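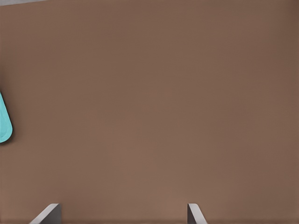
Positz Museums Visitor Listing – readme

Last proper update July 2025. Small fixes go in when I get to them.

What it is

A table of things to see in the museums and historic houses of the Positz valley, with opening times, fares, what language the labels are in, and how to get there without a car. Covers Positz itself, Jusach, Duman and the bits of Birum that are open to the public. 1394 rows. One row is one thing a visitor can go and stand in front of – a room, a case, a chapel, a mill wheel, sometimes a whole building if it's small.

Started as a list for our own walking group and grew. Now used by the tourist desk in Jusach and by whoever else has downloaded it.

Who did it

Eimear Noonan – most of the typing, this readme, all the mistakes in the fares
Idalina Correia – Duman and the river villages, Portuguese labels
Leonor Guerreiro – checking, spellings of local names
Arnaldo Bettencourt – bus and boat connections
Gaétan Leclerc – French column, Birum

Files

sites.csv – one line per museum or house. Name, town, address, telephone, who runs it.
things.csv – the big one. Links to sites.csv by site_code.
hours.csv – opening times, summer and winter seperately.
travel.csv – nearest stop, walk from the stop, last bus back.
notes.txt – everything that wouldn't fit in a column. Worth reading for Birum.

All comma separated, UTF-8. If the accents look wrong in your spreadsheet, import the file instead of double clicking it.

Columns in things.csv

site_code – two letters for the town then a short word. PO-salt, JU-customs, DU-weavers and so on.
thing_name – as on the label. If there's no label, as the person at the desk called it.
floor – ground is 0. Duman calls its ground floor the first floor, we have changed this to match the rest.
period – free text, sorry. "Early settlement", "the salt years", "between the wars". Leonor wants real dates in here. Not done.
label_lang – codes, separated by a space.
label_text – short quote or summary of the label, only where the museum said yes.
steps – yes / no / one step. Blank means we didn't look, NOT that there are none.
photo_ok – yes, no, no flash, ask.
minutes – how long one of us spent there at an ordinary pace.
last_seen – month somebody from the group last stood in front of it.

The towns, quickly

Positz. The town museum is in the old salt office and has most of the rows. Ground floor is the founding of the town and the salt trade, upstairs is the families who came down from the hills, their clothes and kitchens, plus a room on the occupation which is small and very good. The picture gallery used to share the building. Its paintings moved to the former girls' school, ten minutes' walk uphill, and older guidebooks still send people to the wrong door. In our file the gallery has its own code, PO-gallery. Don't merge them.

Jusach. Customs house, the pilots' chapel, the captain's house. Customs house ticket includes the chapel but you have to ask for the key at the customs house desk before you walk over. The captain's house has its own ticket. Labels here are the best in the valley – proper sentences, readable height.

Duman. Weavers' cottages and the mill. Cottages open in summer only. Mill runs on the first Sunday of the month if there is water in the leat.

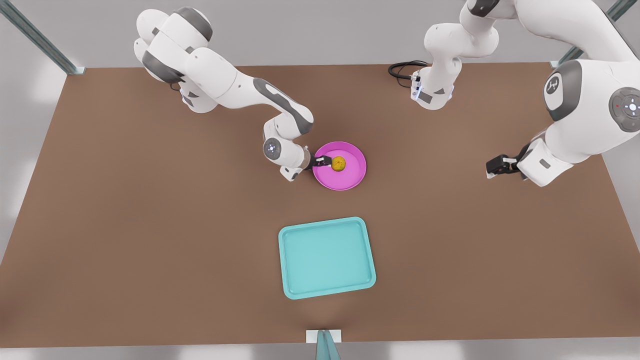 Idalina has split the cottages into single rooms, so Duman looks bigger in the file than it feels when you get there. If you are planning a day, add up the minutes column and don't go by the number of rows. Café next to the mill shuts when the mill does.

Birum. Hard to sum up. The fort is open, the barracks inside the fort are partly open, the cemetery is always open. Gaétan has walked all of it but the signs have been changed since and some rooms have swapped contents. Anything with last_seen blank should be treated as out of date. The boat is the nicest way to arrive, Arnaldo has the summer timetable in travel.csv, winter is bus only.

How it was collected

By going. Two of us at a time where possible, one reading labels out and the other writing. Typed up at home the same evening, mostly. Then Leonor compared it with the museum's own leaflet, and where the two disagreed we rang up. Rule was to trust the door over the leaflet: if the sign on the door says 4 and the leaflet says 5, the file says 4.

Fares are the full adult fare on the day we went. Fare in Positz is 800 for the town museum and 600 for the gallery, no joint ticket. Children's fares differ so much by age band that we gave up on a column, see notes.txt.

Known problems

– period column, as above.
– Spellings of hill family names. The same family turns up under different spellings in Positz and Duman. We keep whatever the label says. There is a short list of matches in notes.txt, far from complete.
– Winter hours for Jusach chapel are a guess from the year before. The rest of hours.csv is as posted.
– label_text missing for nearly all of PO-gallery, they are rewriting the labels and asked us to wait.
– 2 rows for the mill wheel (DU-mill). One is the wheel from outside, one from the viewing gallery. Looks like a duplicate, isn't. Please stop reporting it.
– Some minutes values are Arnaldo's. Arnaldo reads everything. Take a bit off.
– steps column is weak for Birum. If you use a wheelchair ring the fort first, number in sites.csv, they are helpful and will open the lower gate.

What it's fine for

Planning a visit. Making a leaflet. School projects. Finding out which places have labels in a language your visitors can read, which was the reason for the label_lang column in the first place.

What it isn't fine for

Dates of historical events – go to the museums or the archive in Positz for that, we copied labels and labels can be wrong. Insurance or valuation, someone did ask. Live opening times on public holidays. Ring them.

Using it

Free to use and change, please say where it came from ("Positz Museums Visitor Listing" is enough). The label_text column belongs to the museums. Short quotes with the name of the museum are alright, reprinting the whole column is not. If in doubt take that column out, everything else still works without it.

Corrections

Send the site_code, the thing_name and what you saw, with the month. A photo of the sign helps if it's about hours. Notes left at the Jusach tourist desk do reach us but slowly. We go through corrections in a batch, and the next one is in November, when the winter hours go up and we have to redo hours.csv anyway.

Changes this time

Gallery moved to its own code.
Boat times added for Birum.
French labels checked for Jusach and Birum, Duman still to do.
Floor numbers fixed for the weavers cottages.
Took out the bell museum, closed, collection in store. Rows kept in a seperate file, ask Eimear if you want them.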